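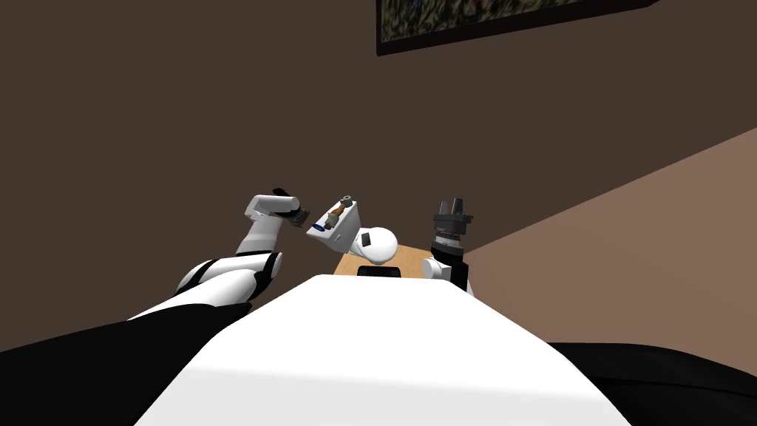
Slide 1. White shell, black elbow joint (computer render).

What 91 per cent happy means
Speaker notes, afternoon session

Slide 2
Start with the number on its own and leave it up. 91 per cent of customers satisfied. Ask who would be pleased with that. Most hands go up. Then ask who knows what question was asked. Wait longer than feels comfortable.

Slide 3 – where it came from
Rulberg sells kitchen fittings. They sent a survey to everyone who had an order delivered in May and got up to 2000 replies, depending on whether you count the half-finished ones. Their report counts them in one table and drops them in the next. Don't get stuck on this, Teodor has the tables if anyone wants to see them at the break.

The people who cancelled never got the survey. Neither did the people still waiting for a worktop. Say that twice.

Slide 4 – the wording
Read it out: "How satisfied were you with your great new kitchen?" Pause for the laugh if there is one. The answers were very satisfied, satisfied, fairly satisfied and not satisfied. Three ways to be happy, one way to be cross. "Fairly" went in with the rest.

I used to think this sort of thing was done on purpose. Having sat with Liya Berhe while she wrote one, I think it is mostly habit and a deadline. The result is the same.

Slide 5 – Jirnidov
Same trade, different trick. The fitter hands over the tablet and stands there while you fill it in. Six questions, all about the fitter. I would give him top marks too, he knows where I live.
(Skip if running late.)

Slide 6 – the follow-up calls
Lensa Seyoum rang customers six weeks after fitting and asked one thing: has anything needed putting right? No scale. She wrote down what people said. Drawers, mostly, and a lot about phone calls that weren't returned. Several had ticked "very satisfied" and still meant it, they liked the kitchen. I don't have a tidy score from this and would be suspicious of one.

Expect Gebremedhin to say that phone calls cost money. They do. So did the survey, and the poster in reception with the number on it.

Slide 7 – what to ask your own supplier
Who was left out?
Can I see the exact question?
Who was in the room?
What changed after last year's results?
The last one usually gets silence. At Wako it got a brochure.

Questions
If someone asks whether any survey is worth doing – yes, small ones, where somebody has decided beforehand what a bad answer would make them do. Feedback forms for this talk are by the door. Take one without me watching.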